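Chapter 2
How a Film Reaches Its Audience

A finished film earns nothing until someone agrees to show it. This chapter explains the work of the distributor, the company that stands between the producer and the theater. Students will follow one small comedy, Zirstead, from its first sale to its release on home video.
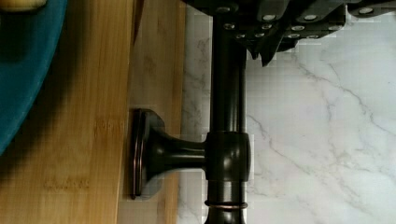

2.1 The Distribution Agreement

The producer, Lucienne Besnard, licensed the film to Detum for a term of 24 months. The agreement covered theaters only. Television and online rights were held back and later sold to Cordier, a separate buyer. Dividing rights in this manner is common practice, and each license must state its territory, language and length of term.

Detum opened the film in October on 291 screens.
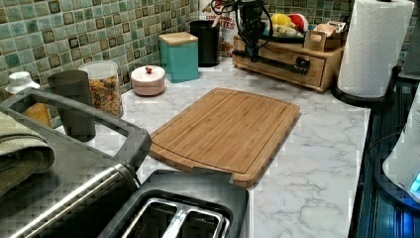 The number of screens affects cost as well as income. Every theater must receive a copy, a poster and a trailer, and the distributor normally recovers these expenses before the producer is paid. Section 2.2 sets out the order of payment in full.

Shares: 24

2 comments

Romain Hervieu
Does the term begin at signing or on opening day? Our class could not agree.

Guangming Gu
It depends on the contract. See the sample clause at the end of 2.2.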